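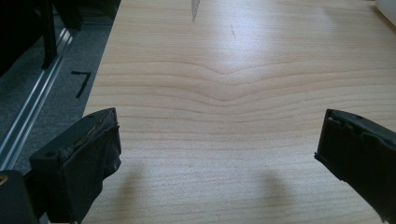
Szymon Jakubowski would have settled for a draw at halftime, and he told anyone who stopped him on the way out of the ground on Tannery Lane that his Skultley side had been second best for long stretches of a lively, bad-tempered and thoroughly enjoyable afternoon against Jellgate.

They came away with a 2-1 win all the same, and it lifts them to third in the table with 12 matches played, a point behind Dauda and with a home game against Jimia still to come before the break in January.

Jellgate had the better of the opening spell and deserved their lead when Wendelin Kuster met a corner at the near post and glanced it in off the underside of the crossbar. The same player should have had a second before the interval (he will want to see that one again, or maybe he won't), but he dragged his shot wide with the goalkeeper stranded.

Skultley came out a good deal livelier after the restart. The equalizer was a scruffy one, bundled over the line after a long throw, and the noise from the 264 supporters in the ground was enough to wake the dogs across the road. The winner came deep into stoppage time, a lovely low free kick that crept inside the left post and set off a pileup of blue shirts by the corner flag.

Skultley travel to Dauda next, with kickoff moved to the early afternoon.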